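Hotstead Incident Register: Data Card

Version and date
Release 16, issued 04/02/2024. Maintained by Remo Tedesco for the Lorkus public health desk.

Summary
The Hotstead register brings together news reports and official notices of accidental poisoning in the home and in licensed premises. It covers carbon monoxide, cleaning products, spoiled food and counterfeit spirits. The current release contains 371 incidents. Each incident has one row, whatever the number of people affected.

Sources
Reports are taken from the Illero regional press archive and from notices issued by local authorities. Where two sources disagree on the number of people admitted to hospital, the later report is used and the earlier figure is kept in the field "prior_count". Court reports are added only once a hearing has been held in public.
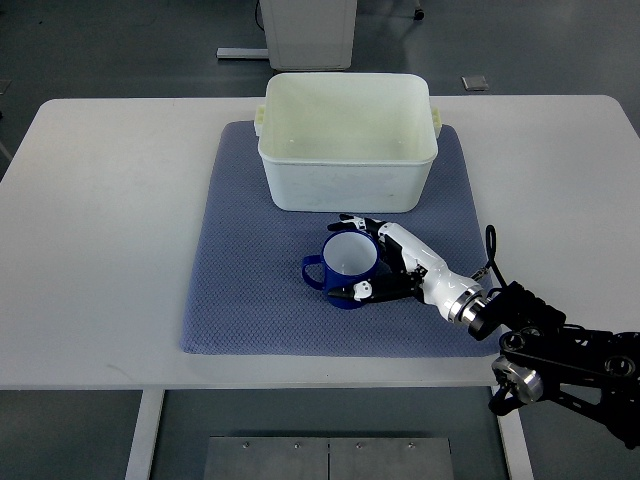

A dark blue mug, a white storage bin and a textured mat on a white table.

Fields
There are 21 fields. The main ones are incident_id, report_date, district, substance, setting, persons_admitted, persons_died, prior_count, source_type and status. The status field takes the values open, closed and withdrawn. An empty cell means that the source gave no information and should not be read as zero.

Personal data
Names, addresses and exact ages have been removed. Ages are given in bands. Districts with fewer than 1000 residents are merged with a neighbouring district.

Known limits
Coverage of rural districts is weak before August, when the Van den Broek papers were added to the archive. Incidents in which no one sought treatment are rarely reported and are largely missing. The register must not be used to calculate rates of poisoning or to compare hospitals.

Corrections
Requests should quote the incident_id and include a copy of the source. Withdrawn rows remain in the file with their counts blanked.

Terms of use
Free for research and teaching with acknowledgement of the register and release number. Commercial use requires written permission from Lorkus.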